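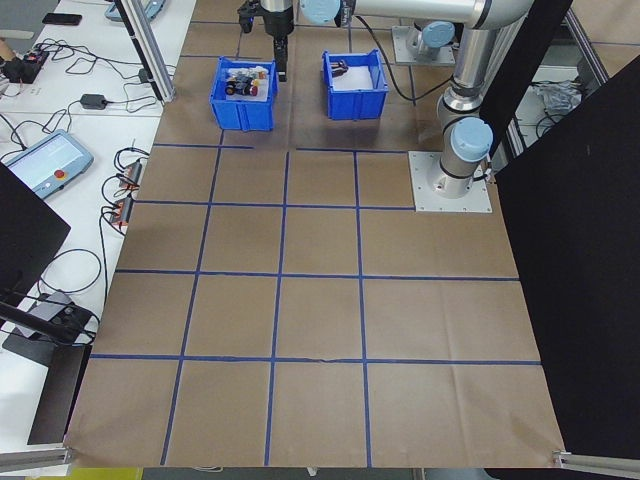
Thịnh Ung

Moving Things From One Bin to Another: Final Project Report

Summary

My project asked whether a robot arm gets better at picking small mixed parts out of a bin if the person teaching it is made to be untidy. The short answer is yes, somewhat. The long answer took from December until the end of semester and used up more blue painter's tape than the budget line allowed for.

Background

Most of the teaching data our lab had before this year came from Beathag Tosh's honours project, which she called Onholm. Beathag is a neat person. Her bins went in the same spot every time, her parts were spread out politely, and the policy trained on her demonstrations did very well as long as the world stayed neat too. Slide the source bin over by the width of a hand and the gripper would descend with great confidence onto bare paper. I inherited the code, the arm and this behaviour.

Method

The floor of the cell is covered in brown kraft paper, marked off with tape into squares. The squares are where the bins can go. I laid the tape by hand, and my supervisor has pointed out that the lines wander. They do. I measured the bin positions from the robot base and ignored the grid for anything that needed a real number, so the wobble affects my pride and none of the results.

Each demonstration starts with small parts in the left bin, which has a white liner, and ends when the chosen part has been let go in the right bin. I guided the arm by hand for all of them. There were two sets of 200 demonstrations:

Tidy set. Both bins stay in their home squares. Parts are spread out before each pick.

Untidy set. Before each pick the bins move to squares drawn from a shuffled list, and the parts are tipped in and left however they land. Colours and shapes are mixed on purpose, because sorting them first would have been a kindness to the robot.

The same network was trained on each set with the same settings. I did not tune anything between the two, partly for fairness and partly because training took all night and I wanted to go home.

Results

Testing used 109 picks per policy, with the bins in squares neither policy had seen. I had planned on more, but a finger pad came loose and I decided the number was fine as it stood. The tidy policy completed 31 picks and the untidy one 74. With the bins back in their home squares, the tidy policy was slightly better, and I include this because Beathag will be reading.

Most of the untidy policy's failures were at the bin wall. It would choose a part lying hard up against the side, bring one finger down on the rim, and stop with a force error. Small cylinders were the next worst. They roll when nudged, and the policy's idea of a second attempt was to go back to where the cylinder used to be.

I also tried mixing the two sets half and half. The mixed policy landed between the others on new squares, and I can't say more than that from one training run.

Problems

The paper creases. It also tears if you kneel on it in the wrong place, and I now know where the wrong place is. The camera sees creases as edges, and on 3 occasions the gripper went after one. Flattening the sheet before each session mostly fixed this.

The cables on the bench were meant to be tidied in the first week. This remains future work.

What I would do differently

I would run each policy with several random seeds. One run each is thin evidence, and the gap between the two would look more convincing with error bars around it. I would also record failed demonstrations. I deleted mine, out of vanity, and they would have been useful for teaching the arm to recover from a missed grasp.

Thanks to Beathag for the code and for answering messages about it long after she had any duty to. The training scripts and both sets are in the lab's shared folder, under Onholm, in the subfolder called untidy_final_2.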